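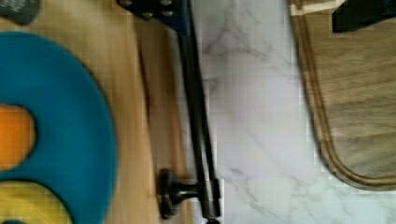
Refinishing the kitchen table -- oil or poly?

mapleandmud
Posted 24 Mar 2021
OK so I finally sanded the table down to bare wood (two weekends, my shoulders hate me) and now I can't decide what to put on it. We eat there, the kids do homework there, and somebody is always setting a sweaty glass on it. The guy at the Ojeda Street hardware store swears by Clotex hard oil. My brother-in-law says I'm nuts if I don't use polyurethane. I love how pale it is right now and I'd cry if it went orange. What would you do?

gritty_kitty
Oil oil oil! I did ours with Clotex 3 years ago and I'd do it again tomorrow. You get a ring, you scuff it, wipe a little more on, go to bed. With poly you get one deep scratch and you're looking at stripping the whole top again.

DadOf4_Trestmont
Gonna disagree. "Wipe a little more on" sounds great until you're doing it every couple of months and the table's off limits overnight each time. Where's everybody supposed to eat? I put 3 coats of water-based poly on ours and haven't touched it. It stayed light too.

gritty_kitty
Every couple of months?? I do mine once a year, in September when school starts. Maybe you put it on too thick. It should look like almost nothing on the rag.

DadOf4_Trestmont
I followed the can. Stuff was gummy for days.

pinecone88
Gummy means you didn't buff off the extra. Set a timer, go back, rub it hard with a clean cloth. And please lay those rags out flat outside to dry, don't ball them up in the trash. They can catch fire by themselves.

mapleandmud
Yikes, did not know that about the rags. Does the oil darken it a lot? That's my big worry.

pinecone88
Some. Wet a spot with mineral spirits and that's pretty close to what you'll get. If you hate it, look for one with a little white pigment mixed in. Test it underneath first!

sawdust_sue
What grit did you stop at? I went way too fine on a desk once and the oil just sat there. Now I quit at 100 for floors and a bit higher for tables.

mapleandmud
Um, 100. Should I keep going?

sawdust_sue
For a table, yeah, one more pass at 150 or so. Go with the grain and vacuum like crazy after.

DadOf4_Trestmont
I'll say this and then I'll shut up -- if you've got kids, you want something you can scrub. Dried oatmeal is basically cement.

gritty_kitty
Oatmeal comes off mine fine :)

mapleandmud
Tried both on the underside last night. The poly looks kind of plasticky to me, the oil's warmer but not orange. Leaning oil. Anybody know if the Plellton store carries the small cans? Online they're $11 plus shipping.

pinecone88
They did last time I was in, bottom shelf by the stains.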